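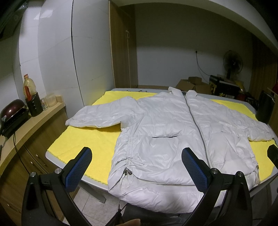
Short stories | Read in under ten minutes

The Plarkcombe Bus

The last bus to Plarkcombe left at ten past six and I was on it with my mother's clock in a shopping bag. The clock didn't work. My sister had said I could have it, in the tone she used for giving me things she had already tried to sell.

There were three other people on the bus. A man with a fishing rod sat at the front and talked to the driver about the road at Zatside, which had been closed since the spring and was going to stay closed. A boy was asleep. Behind me a woman in a green hat was eating a pear.

I had not been back to Plarkcombe for 14 years. I had told people I was busy, and for some of that time I was. Then in August my mother went into the home at Uken, and my sister rang and said the house had to be emptied by the end of the month. She had done most of it by the time I found a cheap train.

'Is that a clock?' the woman in the hat said.

I said it was.

'It's stopped.'

'It's been stopped for years,' I said. 'It was my grandfather's. He won it.'

'What for?'

I said I didn't know. My mother had always told us it was for running, and my aunt said it was for not drinking. There was a date on the back, 1831, which was too early for my grandfather to have won it new. When I was small I thought this meant he was very old.

The woman asked if she could hold it, so I passed it over the seat. She turned it round and looked at the back, then held it to her ear, though I'd told her. She had pear juice on her fingers and it left a mark on the case. I didn't say anything.

'Mohammadi's would mend this,' she said. 'On the corner by the bank. They did my husband's watch.'

'What did they charge?'

'60 pounds. But that was a watch.'

The bus went round by the coast because of Zatside. I had forgotten how long it took that way. The sea was grey and the tide was a long way out, and there were two people walking on the sand with their shoes in their hands. The man with the fishing rod got off at a place where there was no stop, only a gate.

The woman still had the clock. She had put it on her knees with both hands round it, the way you would hold a cat that might jump. I wondered how to ask for it back.

'Were you a Plarkcombe girl?' she said.

I told her the name of the road.

'The house with the blue door.'

'It was green when I lived there.'

'It was always blue,' she said, and finished the pear. 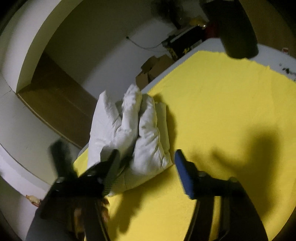
The House

My sister had left the key under the brick and a list on the kitchen table. The list said what was going to the tip and what was going to the sale, and at the bottom it said, do not turn the water on upstairs. She had taken the curtains down. The rooms looked smaller without them, and every sound I made came back to me.

I put the clock on the shelf over the fire, where it had stood before. There was a clean square in the dust of exactly the right size. I could have left it there and gone to bed, but I'd been thinking about the door all the way up the hill, so I found a knife in the drawer and went outside.

It was nearly dark. The door was blue, as the woman had said. I chose a place low down by the hinge and scraped. The blue came off in long curls. Under it was white, and under the white was more blue, an older and duller one. I kept going until I reached the wood. There was no green.

I rang my sister.

'What colour was the front door when we were children?' I said.

'Have you found the list?'

'Yes. What colour was it?'

She thought about it. I could hear her television. 'Red,' she said. 'Wasn't it? Why, what have you done to it?'

I said I hadn't done anything. She told me the man from the sale was coming at nine and that he had offered 3000 for everything, which was low, but she was tired and I wasn't to argue with him. I said I wouldn't. Then she asked if the clock had travelled all right, and I said there was some pear on it.

'Some what?'

'It doesn't matter,' I said.

After she rang off I swept up the curls of paint with my hands and put them in the bin. I washed the knife. The bed in my old room had gone, but the one in my mother's room was still there, with a blanket folded at the end – her good one – and I lay down under it in my coat.

Some time in the night I woke and heard ticking. I lay and listened for a long while. It was coming from upstairs, behind the bathroom wall, slow and a little uneven. I thought about the water and whether I had touched anything.

Then I got up, went down to the front room in my socks and put my ear against the clock, just to be sure.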